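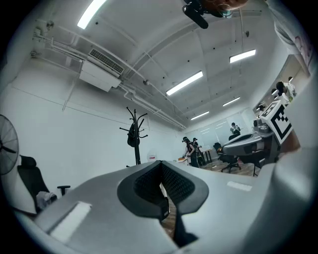 Handheld grippers in a shared room, square marker on the one at right.

Pendow Practice Pack for Handheld Grippers, second edition
Reviewed September 30, 2025

I have read a lot of house rules for robot data work, and written some bad ones, so please believe me when I say I was happy to carry this binder home on the train. The Pendow pack is 151 pages, spiral bound, with a set of wipe-clean cards in a pocket at the back. It covers people recording tasks with handheld grippers, and only that. If you want rules for fenced arms or mobile bases, Pranbridge (the publisher) sells those separately.

The cards are the best part! There's one for each stage of a session: room, tool, marker, person, handoff. Each has 5 checks on it, in type big enough to read at arm's length, and every check starts with a verb. "Wipe the marker." "Look behind you." Our old sheet at Risotberg had a paragraph about "maintaining situational awareness" that I'm fairly sure I wrote myself, and I was glad to put it in the recycling.

The chapter on shared rooms is where the authors clearly know the work. Most guides assume one operator alone at one table. A real room has several people in it, office chairs that roll, a fan on a stand, bags, something on the floor by the chairs. Pendow has you agree on a walking lane before anyone picks up a tool, and it asks for a spoken "passing" when you cross behind a person who is recording. We felt silly for a morning and then it stuck. It also says to park unused chairs against a wall, and to count a fan's base and cord as part of the floor check.

Markers get eleven pages, and I could have read twenty. Keep the print flat, keep fingers off the edges, replace the whole thing if a corner lifts (no tape over the top, it shines under ceiling lights). There's a nice table of what to look for under fluorescent tubes as opposed to window light. We also took up their habit of logging a marker change on the same line as the tool number – small thing, big help when you go back through 2,000 recordings looking for the one where tracking went odd.

The consent section is better than I expected too. Anyone who could come into view is told before recording starts, people at the far end of the room included, and there is a plain one-page notice you can copy freely. It even covers visitors who show up halfway through a session.

Now the gripes. The wrist and shoulder advice is thin: a page and a half, and no suggested break schedule for two-handed tasks, where you're holding both tools up the whole time. The older Macaraeg guide does this much better, with stretches and a rotation chart, so I've clipped those pages into the back of mine. The index is poor. Try finding "padding" and you get sent to "fingers, see contact surfaces", which isn't listed. And the cards smear if you use the pen that comes with them. Any ordinary whiteboard marker is fine.

We've logged nearly 600 sessions with the pack, and new people now run the room check by themselves on their second day. I'd buy it again, and I've already asked for a spare set of cards for the upstairs room.

Good for: teams of three or more sharing a space
Skip it if: you work alone at a fixed bench
Would like next time: a proper chapter on fatigue, and a better pen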